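Filtering fold demonstrations by width trace

Since November I have been working on one narrow question: how much of a hand-held gripper dataset can be thrown out before a folding policy gets worse? The set is called Timar. It has 1,012 demonstrations of folding clothes on beds, all two-handed, recorded in ordinary bedrooms.

The filter is simple. For each demonstration I take the jaw width of both grippers over time and mark every close event. A close that reopens within 29 samples, with no tool travel in between, counts as a missed pinch. Demonstrations with more than two missed pinches are dropped. That left 702.

I trained the same policy, Jarkero, on both sets with identical settings and ran 100 folds with each. The filtered version did better on trousers and thick tops. On thin T-shirts there was no difference I would defend. I expected the opposite, as thin cloth is where people miss most often.

My current guess is that missed pinches on thin cloth are harmless. The cloth barely moves, the operator tries again from nearly the same pose, and the policy learns a retry. On thick cloth a failed pinch drags the top layer, and the second attempt starts from a shape that is rarely seen anywhere else in the data.

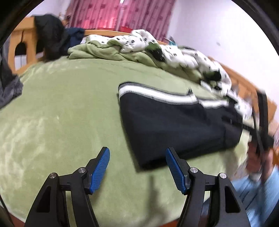
The other weak point is the soft surface. On a mattress the fingertips can push down past the cloth, so jaw width alone does not separate a pinch of one layer from a pinch of two layers plus the sheet. Stornness, the older tabletop set, never had this problem, and my threshold was tuned there. I should have retuned it — that is the next run.

The filter script is in the Noiphan repository under tools. The width traces are there too, without the video.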